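Sprechzettel: Greifen lernen. Projektbericht der Robotik-AG, Vortrag im Oktober
Vortrag: Lena Malinowski und Hubert Borkowska 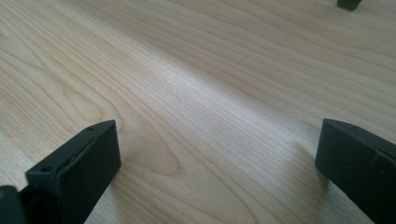 Folie 1: Greifer geöffnet über der Holzfläche, zwischen den Fingern liegt nichts.

Lena beginnt. Kurz begrüßen, Frau Rothe für den Werkraum danken. Folie stehen lassen, bis alle sitzen.

Thema nennen: Wir bringen einem Roboterarm bei, kleine Teile vom Tisch aufzunehmen. Dafür führen wir den Greifer zuerst selbst von Hand und zeichnen jede Bewegung auf. Eine Aufnahme ist ein Griff, vom Ansetzen bis zum Ablegen.

Auf die Finger zeigen. Dunkel, kantig, im linken sieht man oben zwei kleine Löcher. Dann auf die Maserung zeigen. Die Linien laufen in Bögen durch, und in der Mitte ist ein heller Streifen vom Licht. Frage ins Publikum: Woran erkennt ein Programm, wo der Tisch aufhört und ein Teil anfängt? Kurz warten.

Folie 2, Hubert. Stand der Sammlung: 1.841 Aufnahmen, verteilt auf 8 Gegenstände. Nikola Kwiatkowski hat die Liste geführt und die unbrauchbaren Aufnahmen aussortiert. Den Namen bitte nennen, Nikola sitzt im Raum.

Folie 3, Hubert. Was schlecht lief:
Flache Teile. Die Finger setzen auf dem Tisch auf, bevor sie schließen.
Wechselndes Licht am Nachmittag. Wir haben zwei Termine wiederholt.
Dateinamen. Anfangs hat jeder eigene vergeben, das Umbenennen hat lange gedauert.

Folie 4, Lena. Wie es weitergeht: Training auf dem Schulrechner, danach Test mit fünf Gegenständen, die nicht in der Sammlung sind. Ergebnisse zeigen wir beim Treffen in Rimville. Keine Prozentzahlen versprechen.

Fragen. Technisches zum Arm übernimmt Hafiz Yusof, alles zur Software Hubert. Falls nach den Kosten gefragt wird, an Frau Rothe verweisen.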